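Oil or varnish for a pale kitchen table?
Started by Neville Hartley, June
653 views · 2 shares

**nhartley**
Good evening to all. English is my second language, so please excuse me if some words are not the correct ones.

I have bought a second-hand kitchen table for 98 pounds. The wood is pale and the seller did not know which kind it is. He said only that it was "treated once". We are four at home and we eat all our meals at it, and my younger son does his homework there with felt pens. Before the autumn I would like to give it a proper finish.

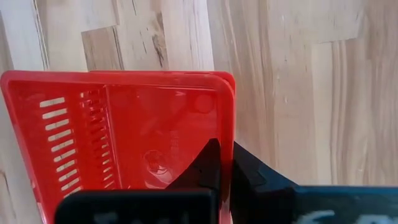

My wife prefers oil because her parents had an oiled table for many years and it became very beautiful. I am more afraid of the stains. At the shop they recommended me Gekura varnish, the matt one, and said that I would never have to think about it again. Is this true? I have also a tin of Iluvon oil from the previous flat, never opened. I would be grateful for any experience.

**Maureen Clegg**
Oil. I have had both. The varnish looked lovely for three years and then it started to lift beside the place where my husband puts his mug, and you cannot repair only one spot. I had to sand the whole top in the garden. With oil you rub the bad place a little, put on some more, and in the morning it is finished.

**kettle_and_co**
I must disagree with Maureen, with respect. With children and felt pens I would not choose oil. Ink goes directly into it. A good varnish in thin coats does not lift if the surface was clean before. In my opinion most people who complain have painted over old wax.

**Maureen Clegg**
There was no wax on mine, Kettle. It was bare wood from the joiner.

**kettle_and_co**
Then I take it back for your table, but not for all the others.

**tomasz_b**
I come from a family of carpenters, although I am not one myself, and I would say first find out what is on it now. Put a few drops of water on the underside and on the top. If the water stays as a round drop, there is still an old finish. After this, if you decide for oil, I do it as follows.

1. Sand with 120 paper, then 180, always along the grain. Do not press hard.

2. Remove the dust with a vacuum cleaner and a slightly damp cloth. Let it dry one night.

3. Put on the oil with a cotton cloth, in a thin layer. Wait twenty minutes and take off everything that was not absorbed. 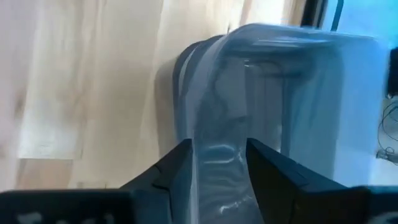
4. Next day, rub very lightly with a fine pad and repeat. Usually I make three layers, on the underside only one.

5. Wait a week before you put anything hot or wet on it.

Very important: the cloths with oil must be laid flat outside to dry, never thrown in the bin in a ball. They can start to burn by themselves. My uncle lost a shed in this way.

**nhartley**
Thank you, Tomasz, for the steps and for the warning. I did the test this evening. Underneath, the water went in at once. On the top it stayed as a drop in the middle, but near the ends it went in slowly. So I suppose the finish is worn there and I must sand everything.

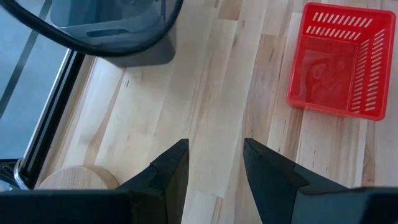 The Iluvon tin has no date on it. Can oil become too old if it was never opened? I shook it and it sounds liquid.

**tomasz_b**
Open it and look. If there is a skin on top, I would not use it for a table. If it is clear and smells normal, try it on the underside first and see if it dries in two days.

**Maureen Clegg**
Or buy a small new one. You have already saved on the table!

**kettle_and_co**
I still say varnish, but I see that I am losing. At least test a felt pen on the oiled underside before you do the top. Hidix sells a hard wax oil which is something between the two, I used it on a shelf and it has kept well. A shelf is not a family table, of course.

**nhartley**
The pen test is a very good idea, I will do it with the worst one, the green. My wife has read the thread and is pleased with Maureen. We will start with the sanding when the weather is dry, and I will write again after the second layer.

149 people found this thread helpful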